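Does a spinner rack really save space?

Shops love spinner racks. You push one and it turns, and all the key rings, hats or dog collars go past your nose. People who sell them say they hold lots of things in a tiny space. Is that true? I have my doubts, so let's look into it.

Start with the table. A table top is flat, so anything you lay on it uses up some of the wood. Put down a strap in a long line and it takes a long line of table. Put down 100 straps and you will soon need another table. 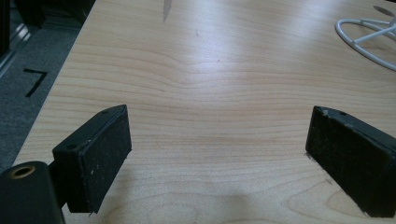 A rack goes upwards instead. It has a post in the middle, and hooks sticking out from it like the spokes of a wheel. Often there is one ring of hooks lower down and another at the top. The part touching the table is only a ring of wire, and that does look like a clever trick.

But wait. The hooks spread out much wider than the ring at the bottom. You can't push the rack right up against a wall, or it won't turn. So it needs more room than it seems to, and the people who sell racks don't say much about that.

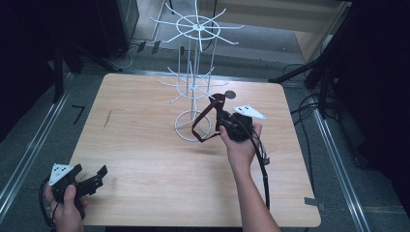
A white wire rack with two tiers of hooks, and a dark maroon strap held up beside it.

Then there is wobbling. Hang every heavy thing on one side and the rack may lean, or even tip over. Nerys Pumphrey, who runs a market stall, told me she hangs things on opposite sides, one here and one there. That sounds sensible to me.

Try it yourself. Lay six long socks flat on a table, then hang them from a coat hanger. Which way takes less room? Don't forget to count the air around the hanger!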